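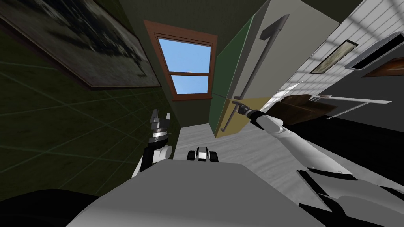 Ernatden, Dezember 2018

FAQ Störung Kühlschranktür (Simulation)

Was ist der Fehler?
Rechter Greifer hält den unteren Griff und gibt ihn nicht mehr frei. Meldung 410, Arm bleibt stehen.

Betrifft das auch den linken Arm?
Bisher nicht gemeldet.

Was tun?
Lauf stoppen, Szene neu laden. Nicht mit mehr Kraft weiterziehen, sonst reist der Kontakt ab und das Log ist unbrauchbar.

Welche Version?
Flullirell 79. In der 5 Builds älteren läuft es noch.

Wann kommt der Fix?
Produm arbeitet drann. Bis dahin bitte nicht auf echte Hardware übertragen!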